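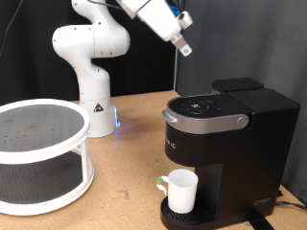 3.2 Break areas and the timing of informal talk

Informal talk at work is usually studied through surveys, which ask people to recall conversations they had days earlier. We used short diaries instead, filled in within an hour of each break. The diaries covered three offices of the same insurance firm, Karamanlidis, and produced 2,167 entries from 158 employees. Break areas differed in size and in how they were furnished. A coffee machine on a tabletop, with a storage shelf at the other side, was enough for people to call a corner "the kitchen" in their entries, even where the building plan gave it no name. We kept the employees' own terms when coding location, and merged them only when two terms clearly meant the same spot.

Entries were coded for length, topic and number of people present. Sangkhawat coded the full set and Manolakis coded a second copy of 695 entries drawn at random. Disagreements were mostly over topic. A talk that started with a late claim and ended with a school play could be put under work or under family, and the two coders had leaned in different directions. We settled on coding the opening topic and noting any change in a separate field.

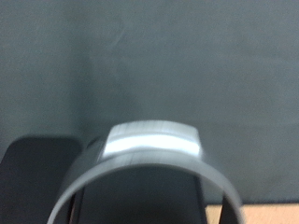
Figure 3a. Gray metal arch with a raised pad at the crown.

The length of a talk depended more on the hour than on the topic. Before 10 a.m. most entries described an exchange of a few sentences, often with someone from another team. After lunch the talks were longer and the groups were made up of people who already sat near each other. This agrees with the interviews, in which employees described the morning break as something done on the way to a desk and the afternoon break as time away from one. Employees on the late shift did not follow this pattern, and their entries are treated separately in Section 4.

Waiting also mattered. When an entry mentioned waiting for a drink, the writer was more likely to name a person outside their own team. Several employees wrote that they would not have spoken to that person otherwise. The Sarkance office, where drinks were made one at a time, had more of these entries than the Prarkness office, where a large pot was filled early and left out for everyone. We cannot separate this from the effect of floor layout — the Sarkance break area sits between two departments, and people pass through it whether or not they want a drink.
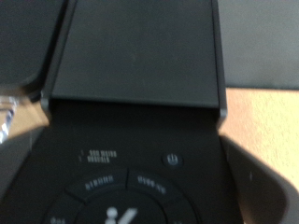
Figure 3b. Black appliance, seen from close above. The printed text is not legible.

Diary writers were asked to list what they had with them during the break. Most listed a drink, and many listed a phone. The phone made less difference than we expected. Talks in which one person had a phone out were no shorter in the entries, though writers sometimes complained about it in the comments field. Having nothing to hold was rare, and the few people who reported it tended to leave the area sooner. One employee at the Dosell office wrote that she took a cup of milk she did not want, in order to
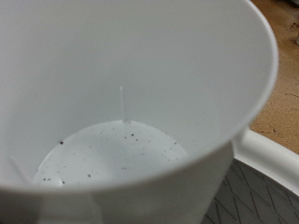
have a reason to stay until a colleague finished a story. Comments of this kind were not coded, but we return to them in the discussion, where they help to explain why the afternoon entries run long.

Two limits apply to this part of the data. The diaries record only what one person chose to write, and a short greeting may not have seemed worth an entry. Participation also fell in December, when many employees were on leave and the Dosell office closed early on several afternoons. We left those weeks in the set, and the results by hour of day did not change when they were removed.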